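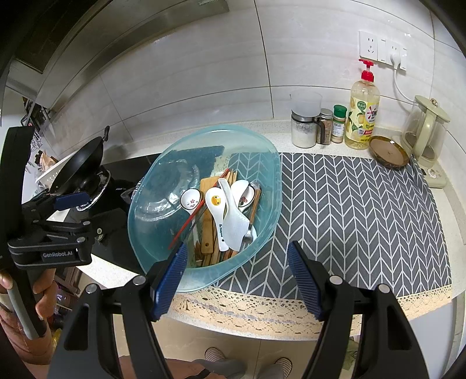 The basin on the counter, with the duck spoon in the middle.

The lease on the Blackburn flat ended at noon, and Hayley Sedgwick had left the kitchen for last. Her method was fixed. Cupboards first, then drawers, then whatever had been washed. Each item was entered in a ledger with a number, an owner, and a destination. By breakfast she had reached entry 851.

Maeve Cullinane, who had shared the flat with her since September, read the entries back from the doorway.

"Wok, black, long handle. Yours. Kettle, glass and cream. Mine. Gray mat with lace edge. Blank."

"Solange's," Hayley said. "She left it when she moved to Lirdale."

"Then it goes to Lirdale."

Hayley wrote Lirdale. She moved on to the utensils. The wooden spatulas were hers, bought as a pair. The chopsticks had come with the flat and would stay with it. The red chopstick had no partner, and the ledger had no column for that. She wrote "single" in the margin and underlined it.

"Spoon, white, duck," Maeve said.

"Yours."

"I have it down as yours."

They compared. In the draft list, the duck spoon was under Maeve. In the fair copy, it was under Hayley. Both entries were in Hayley's handwriting. Neither of them could remember buying it. Maeve thought it had been in the drawer on the first night, when they ate soup standing up with the boxes still taped. Hayley thought it had come later.
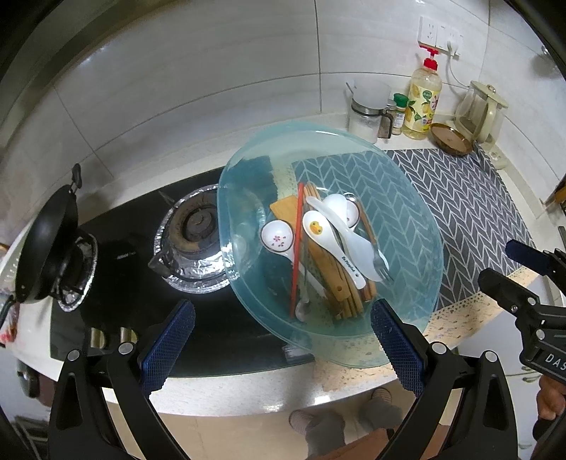
What do you do with an item that has two owners?
Leave it off both lists and settle it last, once every other item has been packed.

That was rule 2 on the inside cover of the ledger, and Hayley followed it. She wrapped the glass bowl in newspaper. She tied the spatulas with string. She shut the fork in the box marked GERNELL, which was where her new job was, and taped the lid.

At half past eleven the duck spoon was alone on the counter. Maeve had her coat on.

"You take it," she said.

Hayley picked up the pen and crossed out both names. Under destination she wrote the Gernell address, and after it, in smaller letters, "on loan." Maeve initialed the line and went down to hold the elevator.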